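Butcher block: oil or hard finish? (and what do you keep on it)
Kitchens & Tables > Wood tops

millach_mo
So we finally got the new table in June and I love it, pale blond strips with some honey colored ones mixed in. My problem is I'm scared to put anything on it! The guy at the store said mineral oil every month and my sister says that's way too much. What do you all do?

Kullonar
Oil it when it looks thirsty. I've had mine 7 years and do it twice a year, tops. Monthly just leaves it sticky and the crumbs glue themselves down.

sowerby272
Gonna disagree with Kullonar. If you eat at it every day, twice a year isn't enough, I had gray rings all over mine by the second winter. Hard wax finish, 5 thin coats, done. Cost me $123 in supplies and I'd pay it again.

Kullonar
Rings sand out in ten minutes on an oiled top. Good luck spot fixing your wax, lol

sowerby272
I have spot fixed it. Twice. It was fine.

cikgate_h
Howard Dobson here (I forgot my old login). We don't baby ours at all, saucers and glass dishes go straight on the wood, no mats. I wipe it with a damp rag and dry it right after. Here's ours: 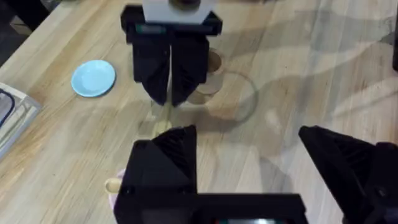 Our tabletop, blue saucer on the left, clear glass dish and the cardboard tube over on the right

millach_mo
Oh that's almost the same color as mine! Love the little blue plate on it. Is it oiled or waxed?

cikgate_h
Oiled. The dish has a smooth bottom so I don't worry about it. Anything with a rough unglazed foot I'd put felt under, those will scratch either finish.

sowerby272
Nice grain. Still say wax it before the holidays.

millach_mo
Ok, trying oil first, and if I get rings I'm coming back to complain to Kullonar.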